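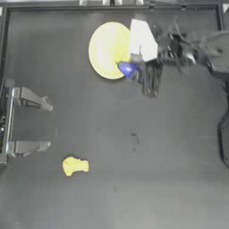
My sister says you should never mention vegetables at the table at all, just put them down and talk about something else. Well, I've tried that for a fortnight and what I've got is a lot of chat about diggers and a lot of cold carrots.

So I'm asking you lot. My son is four and used to eat anything. Then in October we moved to Ballitz, he started at the new nursery, and one by one the vegetables went. Peas first, then broccoli, then anything with a skin. He'll still do sweetcorn and he'll do cucumber if it's cut in sticks (not rounds, heaven help me if it's rounds). Everything else gets pushed to the side of the plate and looked at.

The odd bit is that he loves vegetables as long as they're toys. He'll run a play cafe all afternoon, and aubergine is on the menu every single time. I thought I was being clever last week and bought a real one to match. He carried it about the house, gave it a bath and said goodnight to it. Then I cooked it and there were tears. My fault, I suppose.

He's growing fine and the health visitor isn't bothered. I just want tea to be less of a slog. Do I hide veg in sauces? Keep offering? Is pudding as a bribe as bad as everyone makes out? And does anyone have a way of doing aubergine that isn't slimy, because I didn't much like it either.

Posted by teapotlid, 27/02/2018

damson_and_dog
Oh you poor thing, we had almost exactly this with my youngest after a move! I don't think it was about the food at all in our case. Everything else in her day had changed and her plate was the one thing she got to be in charge of.

What helped us was putting the food in the middle and letting everyone help themselves. I always made sure there were 2 things I knew she'd eat (bread was usually one, I'm not proud) and then whatever the rest of us were having. No comments from anyone, which was hardest on my husband, who cannot see a child ignore a green bean without making a speech. Some nights she had bread and grated cheese and that was her tea. It took months, I won't pretend otherwise, but she started taking a bit of this and that off the big dish when she thought we weren't looking.

I'd go easy on hiding things. Blend whatever you like into a pasta sauce, we all do it, but if he asks, tell him. Mine found a lump of courgette in a meatball once and wouldn't touch meatballs again until she was at school.

And keep the cafe going! Don't turn it into a lesson, just be a customer. Order the aubergine. Complain about the service. We used to have ours open before tea, while I was chopping, and now and then I'd hand over a raw bit of pepper for the 'kitchen' and never look to see where it went.

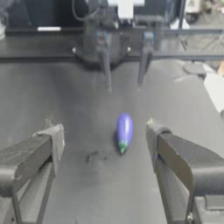
Toy aubergine, purple with a green cap

As for the real ones, the slime is nearly always too little heat. Cut it small, smaller than you think, toss it in oil and salt and get it in a hot oven - 200 in mine, which is a fan - on a tray with space between the bits. Leave it until it's properly brown at the edges and then give it a bit longer. I use the smallest ones I can find and I don't bother salting them beforehand. Maybe don't let him name it first.

mutton_dressed
just dont give him pudding. worked on me

Findine_allotments
I agree with most of the long answer above but I'd add growing something, even on a windowsill. You're at the right end of the year to be starting seeds. Aubergines are a faff without a greenhouse, so I'd go for radishes or peas. Peas eaten straight from the pod don't seem to count as vegetables, certainly not with the grandchildren, who wouldn't thank you for a cooked one.

On bribes, I gave my own children pudding whatever they'd eaten, just a small one, and served it at the same time as the rest a few times to take the shine off it. They ate the custard first and then carried on with the dinner. My mother was horrified.

If cucumber sticks are allowed, try raw carrot cut to the same size and put next to them. Don't say a word about it. Then try a bit of kohlrabi, if you can get hold of one.

teapotlid
Thanks all, lots to try. Pasta in the big dish tonight, he took three bits of pepper and put them in his dressing gown pocket. I'm counting it.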